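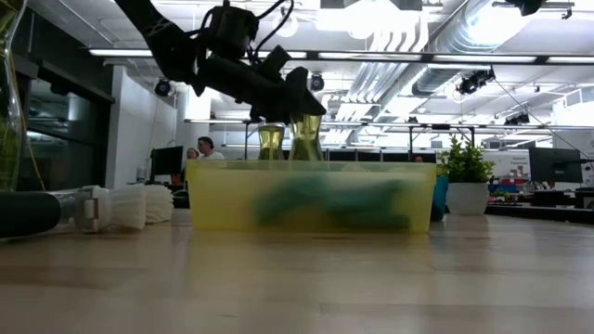
Vase-like bottles and a plastic bin on one of the wooden tables in the shared room.

Shared Tables and Household Items: Frequently Asked Questions

The following answers apply to all members and guests who use the shared tables at Firnen House. Questions not covered on this page may be sent to the front desk.

Using the tables

Who may use the shared tables?
Any member with a current pass may use a table during opening hours. Guests may do so when accompanied by a member. Tables cannot be reserved for a full day, but a half-day reservation may be made at the front desk.

How many tables are available?
There are 22 tables in the shared room. Three of them are kept for short visits and may not be reserved.

May I place plants and flowers on a table?
Yes. Cut stems and greenery are welcome in a stable vase. Tall vases should stand well back from the side of the table where people walk. Potted plants must have a saucer under them.

Are the tables protected against water?
The tabletops are oiled wood and will mark if water is left standing. Please wipe up spills with a dry cloth and report any ring or stain to the front desk. Members are not charged for ordinary wear.

Vases and glassware

May I borrow a vase?
Vases may be borrowed from the cabinet beside the kitchen for use inside the building. They should be rinsed and returned by 6 p.m. on the day they are taken out.

How should narrow-waisted vases be cleaned?
Use warm water, a drop of dish soap and a soft bottle brush. Do not force the brush past the waist of the vase. If a film remains, fill the vase with equal parts water and white vinegar, leave it overnight and rinse it in the morning. Narrow-waisted vases should not be put in the dishwasher.

What happens if something is broken?
Tell a member of staff at once and keep others away from the broken pieces. Staff will sweep the area and record the item. A replacement fee applies only to items in the Atanasov collection, which are labeled on the base.

Bins and small items

What are the plastic bins for?
The bins hold soft or light items while a table is in use - cloths, toys, gloves and the like. Food, liquids and sharp tools may not be stored in them. A bin should be filled no higher than its rim so that it can be stacked.

May I leave a bin on the table overnight?
No. Bins must be emptied and returned to the shelf at the end of your session. Personal belongings found in a bin are moved to lost property and held for 32 days.

Where do handles and attachments belong?
Cleaning tools with removable attachments are kept in the drawers below the shelf. Please lay the parts together when you put them back. Parts that do not fit, or that appear to be missing a piece, should be handed to the front desk with a note of the table at which they were found.

Can I donate household items?
Donations of vases, bins and textiles are accepted in March only. Items must be clean and free of chips. Ute Ruppert reviews all donations, and items that cannot be used are passed on to the Erkport exchange shop.

Further questions

Whom should I contact about the shared room?
Reservations and lost property are handled at the front desk in Room 29. Requests for repairs to tables and shelving should be addressed to Bernd Böttcher - please include the table number.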